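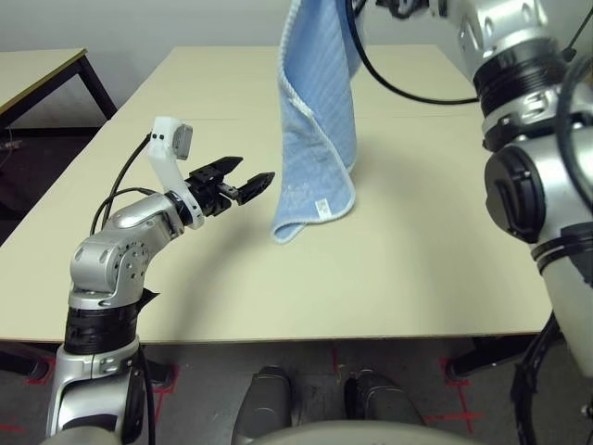 Kamrul Munasinghe wrote in after the last open day to ask whether anyone checks the robot station before the visitors come in, or if you just switch it on and hope. Fair question, Kamrul! I do, and my list is below, comments and all.

Towel folding demo, Ornton hall, morning round

1. Floor tape
OK. Red marks all stuck down. I went over each one with my shoe, very scientific.

2. Cables on both arms
OK, with a note. I bent each arm through its full reach and nothing pulled tight. The black wrap on the left arm has a little torn flap, so I've asked Malte Albers for fresh tape before December.

3. Table and towel
OK. One light blue towel on the table and nothing else — no coffee cups, please, I mean you, Totatex people. 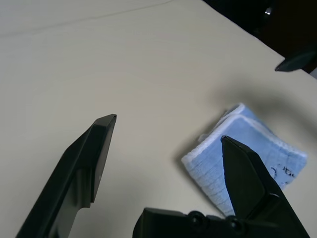 4. Grippers
OK. I ran 6 open-and-close cycles per side and looked over the fingers for chips. Screws snug.

5. Stop button
OK. Pressed it 7 times, from both sides of the rope. I like this one far too much.

6. Visitors
Max 23 per group, and kids in front so they can see the folding.

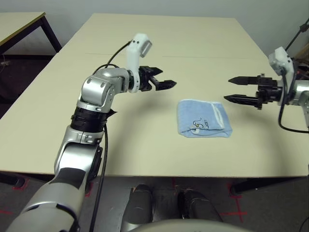

I'd also like a second rope on the wall side, as people drift over there once the arms get going and I can't watch both ends. Malte is bringing one over from Meinecke before the afternoon groups.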